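Watching a whole season without the buffering wheel

My August was basically one long hospital drama. I got through 27 episodes of Limden, mostly for Si-eun Min (she plays the night-shift surgeon and I would watch her read a parking ticket), and the picture froze in pretty much every big scene! So I spent an evening fixing my setup, and these are the things that stuck.

Restart the streaming box before you settle in. I mean unplug it, count to 27 if you like, plug it back in. Sleep mode doesn't clear anything out.

Close the other tabs if you watch on a computer. I had cast interviews open in eight of them – guilty – and each one was trying to autoplay a trailer.

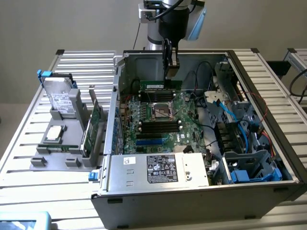
Turn on subtitles for the operating room episodes. They mumble behind those masks, and with captions on I keep the volume low enough that the neighbors stay friendly.

Download the finale in the afternoon. By 8 at night my connection crawls, and about 55 minutes of Si-eun Min crying in a stairwell deserves better than a blurry square. Check that the file plays before you make the popcorn, too.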